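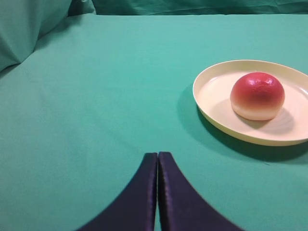 Week 2: Can a machine set and clear the table?

When people ask me if robots can do housework yet, I ask them which part of the housework they mean. A vacuum cleaner that finds its own way over the floor is in many homes, but the floor is a kind place for a machine. It is flat and the machine does not need to hold anything. Today we talk about the table. A plate with one bun on it, like the one on the green cloth, already contains most of our problems. The plate is low and pale, with a thin raised rim, and the bun is round and a little glossy on the top. The cloth has soft folds in one corner, and a fold can look to a computer like the border of an object. Two fingers have to come to the bun from the correct side, close, lift, and leave the plate where it was.

1. Seeing and reaching

Please separate these two in your mind. In the Lollside kitchen trials, which we will use through the whole course, the program found the object much more often than the arm could pick it up. Riku Sakamoto went through the records of 862 attempts and wrote beside each failure the moment where it began. Many began in the last 2 cm before contact. At this distance the fingers hide part of the object from a camera on the wrist, and a small error of angle becomes a push to the side.

2. Round things, flat things

A round object gives two straight fingers only a small area of contact. If they close above the widest part, it is squeezed down and out. If they close too low, the fingers touch the plate first. A plate is difficult in another way. To lift it from a cloth you must get under the rim, and the cloth moves together with the plate. People solve this with the thumb and without any thinking. Tsutomu Ueda will show his rim grasp in the Tuesday lab, so please read the Durkel notes before you come.

3. What counts as "done"?

Sellers like to show one good attempt. For a household I would ask for these:
- the same task 40 times, with no person touching the table between attempts
- the object in a new place each time
- a second try by the machine itself when the first one fails
- the total time, with waiting included

The Okberg bakery counter is a useful comparison from the shop floor. There the trays are fixed and all rolls come in one size, and the arm works a full shift. At home the tray is never fixed. My own answer for this year is that a machine can move a bun from a plate if we prepare the table, and I would not yet leave it alone with my dishes. Some colleagues are more hopeful than me and you are free to agree with them.

4. For next time

Write one page on a chore you did yourself this week. Divide it into steps and mark where you used touch and where you used only your eyes. Groups using the Fukuda arm must book it before 12 noon on the day before the lab. Bring your own cloth if you want to test folds, the colour is your choice.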